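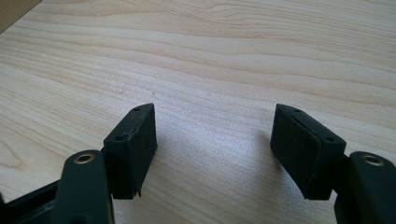 Sturkitz writes under my last post that oiling a table is a waste of a weekend and I should have put lacquer on it and been done. Fair enough! I get this every time I bring up oil, so let me answer properly, and it's going to take a few posts, because I can't seem to say anything about wood in one.

2/ First, lacquer is fine. I grew up eating off a lacquered table and it put up with three kids, a lot of homework and a fondue pot that tipped over at least once a winter. If you want to wipe a thing down and never think about it again, go get the lacquer, and I mean that kindly.

3/ What got me was the repair side of it. When our old table finally got a scratch deep enough to catch a sleeve, the only way to fix it nicely was to strip the whole top. With oil you sand the sore spot, feather it out a bit, rub some more oil in, and by the next evening you're eating there again (with placemats, please, for the first while).

4/ My aunt had a place in the Sauerland when I was small, and her kitchen table was older than she was. It had never seen anything but soap and oil. You could find the spot where she rolled out dough with your eyes closed, it was that smooth. I think I've been trying to get back to that table my whole adult life.

5/ So, how I do it. Sand with the grain. I know everybody says so, and I still went across it my first time because I was in a hurry and it was getting dark, and I looked at those little scratches for a whole year. With the grain, all the way from one end to the other, and don't lean on the sander.

6/ Then vacuum, then a barely damp cloth, and let it dry overnight. The damp cloth raises the fuzz, and you knock that back in the morning with your finest paper. People skip this. Their tables feel like a cat's tongue.

7/ Now the oil. Thin, thinner than you think, thinner than the can says. I buy mine at a little paint shop in Codelberg where they'll sell you a small jar if you ask, and one small jar has done our table twice with some left over for the cutting boards.

8/ Rub it in, wait a quarter of an hour, and wipe off everything that hasn't gone in. Everything! If you leave it sitting there it turns to glue and you'll be picking lint and dog hair out of your dinner table until spring. Ask me about February. Or don't.

9/ Very important, and please don't skim this one: oily rags can heat up and catch fire all by themselves. Lay them out flat outside, away from anything that burns, until they're stiff and dry, or put them under water in a metal can with a lid. Never in a heap, never straight into the kitchen trash.

10/ Second coat the next day, same again. I do a third on the end where the kids sit. Then leave it alone as long as the household can stand it. We managed 8 days last time and ate on the couch like students, and I have to say everybody had a lovely time.

11/ Somebody asked about cost. A firm quoted us 300 to take the top away and refinish it, and they'd have done a prettier job than me. I spent 14 on the jar and already owned the sander. My Saturday afternoons I'm counting as free, which my family may want to dispute.

12/ Water rings: yes, you'll get them. Put the rim of a wet glass down and leave it there through a movie, and in the morning there's your ring. Ours mostly fade with a rub of oil on a soft cloth. The one from the flowerpot has stayed, and it lives under the fruit bowl now.

13/ And a word for renters and anybody with a secondhand find: check what's on it before you start. Put a drop of water in a corner that doesn't show. If it beads up and just sits there, there's probably a finish or wax in the way, and the oil won't get in until that's gone. If it's veneer, go very, very gently with the paper, or leave it to somebody braver.

14/ Sturkitz, I hope that's an answer, even if it's a longer one than you wanted. Keep your lacquer, I'll keep my jar. Next I'm doing the bench that goes with the table, and I'd love to hear from anyone who has gotten candle wax out of a crack without making the crack bigger.

Recent posts
The Werketus sander, one year later
Can you oil a windowsill? (I tried)
Beeswax or no beeswax
Chairs that wobble and what to stuff under them
Cutting boards: your questions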